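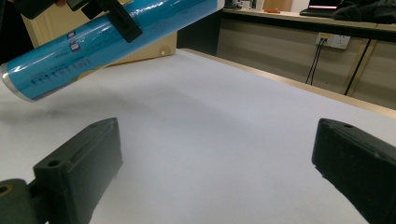
Canister held in one gripper above the white sheet, second gripper open in front.

3 comments | 2 shares

From: Efua Korletey
To: bench-automation list
Date: August 19, 2025
Subject: Re: Merrick hand-held gripper kit, anyone?

Miklós Farkas wrote:
> We had the Merrick demo in Collham and I came away keen. You pick
> things up by hand with the grippers, the camera records it, and
> their service turns the recordings into a policy for your arm.
> The quote is 2087 for a pair of grippers plus 300 a month for the
> training side. They say 20 demonstrations per task is enough.
> Should we split a set between the two labs?

Miklós, I'd hold off. I don't doubt the grippers are pleasant to use. My trouble is with everything that happens after you put them down.

Twenty demonstrations of what, exactly? One canister on one white table, under the same ceiling lights? Look at the label on that thing. It's glossy blue with glare all over it, and the metal end cap is worse. I'd want to see results on shiny cylinders with the lights changed before I believed any number from a sales sheet. Did they show you an arm doing the task from start to finish, or only people doing it by hand?

Then the fingers. They're chunky 3D-printed blocks, which is fine by me, but I asked Merrick in March whether we would get the print files and the answer was a brochure. If a finger cracks I want to print another one that afternoon. Zoia had the same conversation with Dornora over their kit and ended up waiting on a parcel.

The monthly fee bothers me most. What do we keep if we stop paying? Raw recordings, or just whatever they choose to export? Jianhua reads contracts better than I do, so could you send him the full terms, not the summary page?

I would go along with a 2 week loan — our objects, our bench, our arm — with the results posted here, good or bad. If they say no to that, I'd rather put the money toward fixing the Karnberg arm.

Efua

This site uses cookies to remember your archive settings. Accept | Manage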